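Pukthorpe Institute of Technology
School of Mechatronic and Software Engineering
Robot Software Systems – Course Handout, Unit 3
Perception, Grasp Planning and Motion for Bin Picking

Prepared by Vitória Baptista and Afshin Amini
Last revised Dec 26, 2020

Purpose of this handout

These notes accompany the Unit 3 lectures and the laboratory held at the Brestdale campus. Students are expected to have read them before the first laboratory session and to have a working build of the Ojala workspace on their own account. The mathematical treatment of rigid transforms in Unit 2 is assumed throughout.

3.1 The picking pipeline

A bin-picking program is organised as four stages that run in a fixed order: acquisition, segmentation, grasp generation and motion planning. Each stage publishes its result as a message with a time stamp and a frame name. A stage that receives a message older than the current cycle must discard it. Most faults reported by past cohorts were traced to this rule being ignored, usually when a segmentation result from the previous pick was used after the arm had already disturbed the contents of the bin.

In the Ojala software the four stages are separate nodes. Students will modify the second and third. The acquisition and motion nodes are supplied in compiled form and their behaviour should be treated as fixed for assessment purposes.

3.2 Segmentation in clutter

The segmentation node takes a registered colour and depth pair and returns a set of masks, each with a confidence value. It does not return object names. For grasping it is sufficient to know where one object ends and the next begins, and the node was trained on that basis with 277 labelled bin layouts prepared at Custthorpe.

Three conditions lower the quality of the masks and should be considered whenever a result is inspected: objects in contact, objects that occlude one another, and surfaces on which the depth sensor fails. Transparent plastic belongs to the last group. The sensor tends to report the depth of the floor behind a clear wall, so the object is absent from the point cloud although its edges are plain in the colour channel.
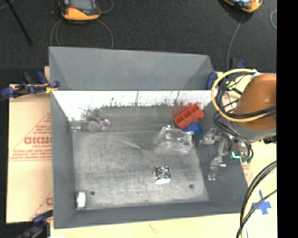
Figure 3.1. Arm and gripper at the bin. The red block partly covers the blue object; the grey floor shows through the clear container.

The red and blue pair in Figure 3.1 is a useful case for discussing order of removal. A planner that ranks candidates on mask area alone has no knowledge of which object is on top. The supplied ranking function therefore adds an occlusion term, computed from the depth step along the shared boundary of two masks. Where the step is smaller than the noise of the sensor, the term is set to zero and the pair is treated as a single cluster.

For the clear container, students should compare the mask obtained from colour alone with the mask obtained from depth alone, and record the difference. Bright highlights along the edges may be split off as separate small masks. The merge threshold in the configuration file governs this behaviour.

3.3 Grasp generation

Candidates are sampled on each mask and expressed in the bin frame. Every candidate carries a position, an approach vector and an opening width. The default is 74 candidates per cycle, which may be lowered but should not be raised on the laboratory computers.

A candidate is rejected when any of the following holds:

The opening width exceeds the limit in the gripper file.
The swept volume of the fingers intersects a bin wall.
The approach vector departs from the bin normal by more than 15 degrees and the object lies close to a wall.

The sloping walls of the bin require some care. The collision model represents each wall as a plane, and a finger that clears the floor may still meet the slope. Small items beside a wall, such as the upright white-faced piece in the lower left corner of Figure 3.1, are for this reason often left without a valid candidate. A program that reports no valid grasp is behaving correctly – it should be logged as such and the cycle should continue with the next mask.

3.4 Motion and cable constraints

The motion node plans in joint space and checks the full arm against the bin and table. Cables are not modelled. The wrist joint limits in the supplied file are accordingly narrower than those of the arm itself, and students must not edit them.

3.5 Laboratory task

Replace the ranking function with one of your own design. Submit the source file, the log of one complete run, and a written comparison with the supplied function of no more than two pages. The comparison must state how ties are resolved and how missing depth is handled. Work is due at the end of the second laboratory week in August. Requests for an extension are to be directed to Afshin Amini in writing before that date.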